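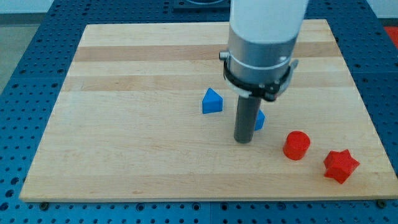 How to Oil a Wooden Board or Worktop

By Leokadia Mazurek

Print | E-mail | 70 shares

Bare wood in a kitchen or workshop dries out faster than most people expect. The surface turns pale and a little fuzzy, and water starts to leave dark rings. Oiling it takes an evening, plus waiting time, and the same method works for a cutting board, a bread board or a full worktop.

What you need

Food-grade mineral oil or pure tung oil
Sandpaper in 120, 180 and 240 grit
A sanding block
Lint-free cotton rags
Dish soap and a stiff brush
A pair of thin gloves

If the board will touch food, read the label on the oil before you buy it. Some products sold as tung oil contain solvents and drying agents. Cooking oils such as olive or sunflower go sticky and smell bad after a few weeks, so leave those in the pantry.

Step 1. Clean the wood

Scrub both sides with warm water and a little dish soap. Rinse quickly and do not let the board soak. Stand it on its edge so air can reach both faces and leave it overnight. A worktop that is fixed in place should get a full day with nothing on it.

For onion or garlic smells, rub the surface with coarse salt and half a lemon, wait ten minutes and wipe it off.

Step 2. Sand

Start with 120 grit only if there are knife marks or stains you want gone. Otherwise begin at 180. Always move with the grain. Scratches that run across it look faint now and show up clearly once the oil goes on.

When the surface feels even, wipe it with a damp rag and let it dry. The grain will rise slightly. Knock it back with 240 grit and very light pressure. Most people skip this part, and then wonder why the board feels rough again after the first wash.

Step 3. Put on the first coat

Pour a small pool of oil in the middle and spread it outward with a rag. Do the edges and the end grain too. End grain drinks far more than the face, so go over it two or three times.

Leave mineral oil for at least four hours. Tung oil needs less time on the surface – wipe off the extra after 30 minutes, before it turns tacky.

Step 4. Wipe and repeat

Buff off whatever has not soaked in. With mineral oil, a second coat can follow the same evening. With tung oil, wait a day between coats and plan on four or five. A cold room slows things down, and June is a better month for this job than January.

Step 5. Let it rest

Mineral oil never hardens, so the board is ready the next morning. Tung oil can take up to 30 days to cure fully. Keep hot pans and standing water away from it until then.

Getting rid of the rags

Rags wet with tung oil can heat up and catch fire on their own. Spread them flat outdoors, away from anything that burns, until they are stiff and dry. Do not ball them up or drop them in the trash while damp.

Keeping it up

Sprinkle a few drops of water on the wood once a month. If they bead, leave it alone. If they sink in and darken the surface, it is time for another coat. A light sanding at 240 first will help, but it is not needed every time – a clean, dry board is enough.

2,819 views | 100 comments | Print this page | E-mail to a friend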